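Beltside project, equipment part
Joaquín Olivares and Eulalia Cisternas, 2023-11-09

Budget is 3,949 for the lot and nearly all of it goes on fingers, spare cables and a second wrist camera. Quote from Retley came back lower than Zuretti but delivery is December, so too late for the trial. We still need to decide on bins. Shiny ones throw glare at the wrist camera, matt ones cost more.

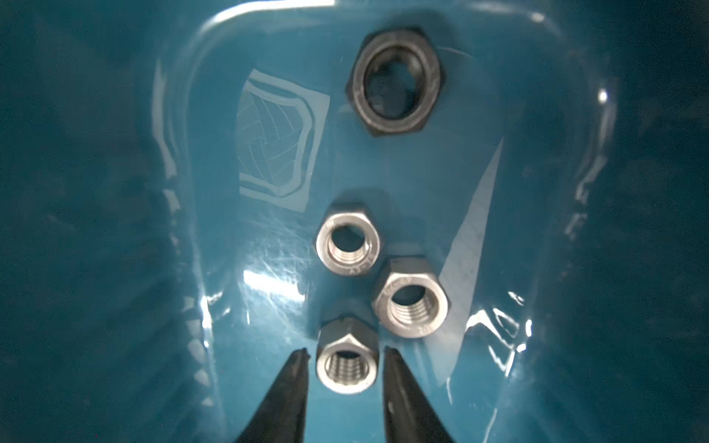
Hex nuts and the teal plastic both times.

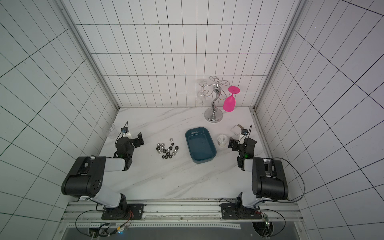
What do we buy first if the money gets cut?
Spare fingers, 2 pairs. The bins can wait untill next term.

Mr Henríquez wants the parts list seperate, will add.

Recent reports
Barrientos feeder, costs
Conveyor guard, second draft
Tool store plan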